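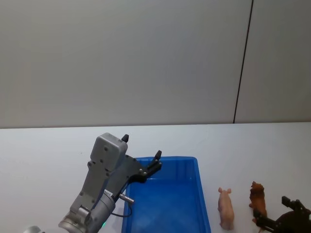 Get rid of the lid and half your trouble goes with it, one reader wrote to us after our last piece on toy storage, and I have been thinking about that sentence ever since. I had lids on everything. I had lids on tubs inside a cupboard with doors! My kids could reach the farm animals only after three separate acts of opening, and by then they had usually found a saucepan to play with.

So I took the lids off, and I want to talk about trays.

A tray is a humble thing. You can buy one anywhere, you can wash it in the sink, and if somebody stands in it you've lost very little. Give a child a tray and a handful of small animals, though, and something lovely happens. The tray is a paddock. Ten minutes later it's a swimming pool, then a truck, then a hospital where everyone is asleep and you have to whisper. At our place the pig is always the patient. I've never found out what's wrong with it.

I first saw the open-tray idea done properly at the Flutach toy library, in July 2022, when we'd gone in to return a marble run (complete, I'm proud to say). They lend their figurines by the tray. No drawstring bags, no zip pouches with a broken zip, just one coloured tray per family of animals, carried out to the car like a plate of scones. You bring it back the same way. They had nearly 80 little animals going out on loan at the time, and the shelves looked marvellous, all those snouts and ears showing over the rims.

I went home and tipped our big toy box onto the rug. It was a grim sort of archaeology. Dinosaurs, a teaspoon, the good sticky tape, two left gumboots belonging to a doll we gave away. What struck me was how many animals the kids greeted like old friends. They'd been at the bottom since winter and hadn't been played with because they hadn't been seen. A deep box is wonderful for hiding mess from visitors and hopeless for choosing a cow.

That was the end of the deep box. It holds picnic rugs now, and holds them very well.

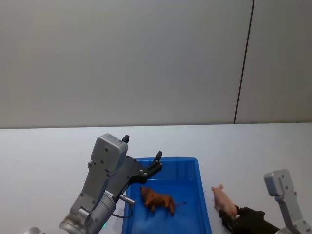 Choosing the right tray took me longer than I'd like to admit, mainly because I kept falling for handsome ones. I tried a wicker one (crumbs), a tin one (the noise!) and a beautiful timber one that was too heavy for a four-year-old to carry anywhere. Plain plastic won. Go for a rectangle, and keep it shallow: the blue one shown has walls raised only slightly, and a small hand can go in from any side. I love that blue against a white tabletop, too. With a pale grey wall behind, the colour does all the work, and a child across the room knows exactly where the animals live.

Where you put the tray matters as much as what it's made of. On the floor, ours got kicked. On a shelf, it was forgotten, or it was pulled down with everything aboard. The answer for us was a table, a low one, kept more or less for play. The tray sits near the edge and the animals wander off it to graze on the tabletop, which is apparently excellent grass. When it's time for dinner they come home. There's no lecture about tidying, only the question of who's still out in the paddock, and my youngest will drop anything to go and round up a sheep.

I should say something about numbers. The temptation is to fill the tray. Please don't! The game needs floor. If the animals are packed in shoulder to shoulder there's nowhere for anybody to go, and a child will tip the lot out before starting. We keep one layer, with room to spare, and the rest go into a drawer to be swapped in when interest flags. The swap is a grand occasion here. The return of the goat was discussed for days.

Washing is easy. Warm water, a drop of dish soap, an old toothbrush for the hooves, then everybody stands on a tea towel overnight. We do the tray at the same time. Check any figurine with a hole underneath, as those hold water, and give them a good squeeze if they're the soft sort. Anything with small parts that could come away goes up high until the littlest visitors have gone home.

If you're hunting for trays, the Gakano market usually has a stall or two of plastic kitchenware, and the seconds are perfectly fine for livestock. Look in the catering aisle as well as the toy aisle. Buy two in the same size so they nest when they aren't in use, and run your thumb along the rim before you pay, feeling for rough spots.

Ours came out again this morning before I'd made the toast. The pig had taken a turn in the night, I was told, and needed the whole tray to itself.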